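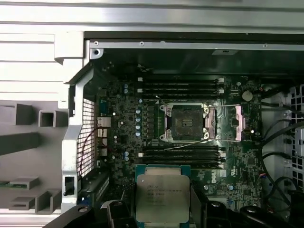 4. Primeira brassagem no Rollero

Esta secção aplica-se à caldeira Rollero de 22 litros, com painel de comando Geleo. A montagem e a lavagem inicial estão descritas na secção 3 e devem estar concluídas antes de ligar o aparelho à corrente.

4.1 Antes de começar

Potência nominal da resistência: 2350 W. Utilize uma tomada com ligação à terra, num circuito sem outros aparelhos de aquecimento ligados. Não utilize extensões enroladas.

Volume máximo de mosto à fervura: 20 litros. A marca superior da escala interior corresponde a 22 litros e serve só para a lavagem.

4.2 Brassagem

1. Coloque o fundo falso na caldeira com os pés virados para baixo. Verifique se assenta em toda a volta.

2. Feche a torneira de saída e encha com água até ao volume indicado na receita.

3. Prima MODO até aparecer «BRA» no visor. Regule a temperatura com as teclas + e – e confirme com OK.

4. Quando soar o sinal, introduza o cesto do malte e junte o malte moído em várias porções, mexendo entre cada uma.

5. Coloque o tubo de retorno e ligue a bomba com a válvula aberta a um quarto. Aumente o caudal passados dez minutos.

Nota: se o nível subir no tubo central de descarga, reduza o caudal. Uma moagem demasiado fina compacta o leito e a bomba passa a trabalhar em seco.

6. Mantenha a temperatura durante o tempo previsto. Para uma cerveja de abadia escura, a Godinho recomenda um único patamar a 66 °C durante 75 minutos – ver a tabela de patamares no anexo B.

7. Desligue a bomba. Levante o cesto com a pega, rode-o até encaixar nos apoios e deixe escorrer. Lave o malte com água a 76 °C até obter o volume de pré-fervura.

CUIDADO: o cesto cheio pesa quase 20 kg. Levante-o na vertical e mantenha as mãos afastadas do bordo da caldeira. Risco de queimadura.

4.3 Fervura

8. Retire o cesto e o tubo de retorno. Selecione «FER» e confirme com OK.

9. Não tape a caldeira. Vigie o mosto até a espuma baixar e só depois adicione o primeiro lúpulo.

10. Adicione o açúcar candi, se a receita o previr, nos últimos 15 minutos. Desligue a resistência antes de o deitar e mexa até dissolver por completo. Volte a ligar.

11. Introduza a serpentina de arrefecimento dez minutos antes do fim da fervura.

CUIDADO: não ligue a resistência com a caldeira vazia ou com mosto abaixo da marca de oito litros. O corte térmico desarma e o visor mostra «E3». Para o rearme, desligue o aparelho da corrente, deixe arrefecer e prima o botão vermelho na base.

4.4 Arrefecimento e transferência

12. Abra a água da serpentina e arrefeça o mosto até 20 °C.

13. Transfira para um fermentador desinfetado. Deixe ficar no fundo o depósito de lúpulo e proteínas.

14. Meça a densidade e registe-a antes de adicionar a levedura.

Nota: em mostos acima de 1,080, utilize o dobro da dose de levedura seca indicada na embalagem ou prepare um arranque na véspera.

Peças de substituição: o vedante da torneira tem a referência 269 e encomenda-se na Wendotport. A limpeza após a utilização é tratada na secção 5.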